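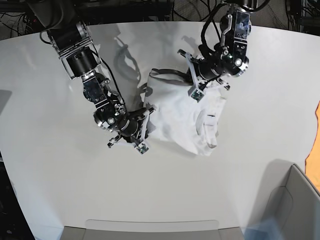

Can a student club teach a robot to fold laundry in one school year?
It depends what you call folding, but a rough fold on a good day is well within reach.

I've been helping out with the Miltix club for 2 years now, and I still get silly-happy every time our 2 arms take hold of a piece of white cloth. Cloth is such a stubborn thing to practice on (wrinkles everywhere, never the same shape twice!), and the students picked it themselves.
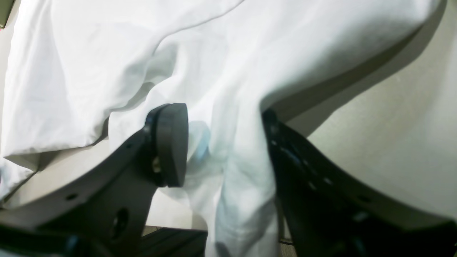
Getting ready for Stetulby

The Stetulby meet is in July, and every team gets 3 tries at the folding task. We'd like to have 50 practice runs written up before then, the bad ones included, so the kids are keeping a notebook and arguing happily over what counts as a fold.

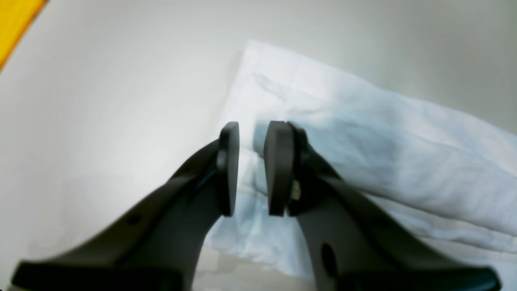

Most of the arguing is over where to grab first. Half the club wants a corner, the other half wants an edge, and I've changed my own mind more times than I'd like to admit.

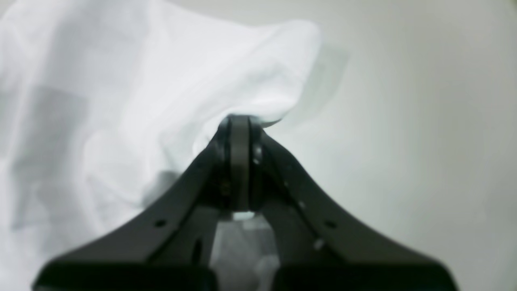
Yu wrote in to say that the Iltmont club went with edges last year and wished they had spent more time on letting go neatly, so that goes on our list too.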